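Zikby Robotics Notes > Manipulation > Papers > Section 4
Monday, November 22, 2021
By Fikri Yeoh and Sólveig Frandsen

4.2 Cables as seen from the head and from the wrist

We had hoped, when we first sketched the Sostard setup, that one good view from above would be enough for handling loose cords. It was a fond hope, and we held on to it a little longer than we should have. A cord that crosses itself looks much the same from above whichever strand lies on top, and so the policy was given the wrist views as well. All told we recorded 655 episodes, of which 191 were set aside for testing, and the wrist streams were kept even where the fingers held nothing at all - those stretches teach the policy what cardboard and bare wood look like up close. Figure 2 gives one head view, followed by three wrist views. 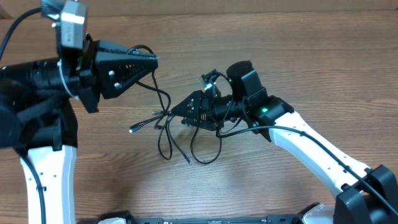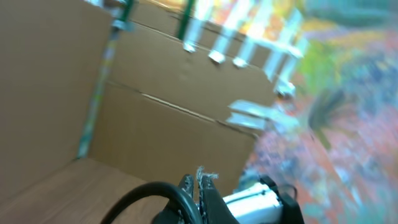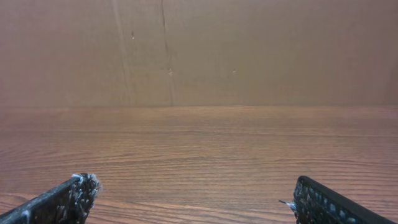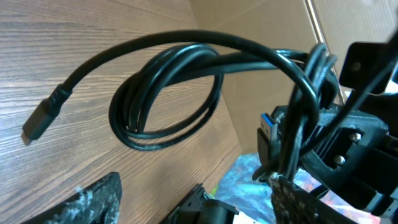

Figure 2. Views from the head camera (first) and from the wrist (second to fourth). Motion blur, as in the second, was left in. The fourth has the coiled cable close to the finger pads.

Jytte Gunnlaugsson, reading an early draft, wrote back that she would trust the wrist views less than we do, and that a policy fed on them might simply learn to chase anything dark and thin, its own wiring included. She asked for a test with the head view taken away, and then one with the wrist views taken away, before we claimed that either was doing the work.

We are grateful for that letter, and both tests are now in Section 5. Pad wear is a related worry. Frayed fibers at a fingertip can sit right where a thin cord would appear, and we made no attempt to mask them out. For the training runs we shuffled the episodes once and used the same split throughout.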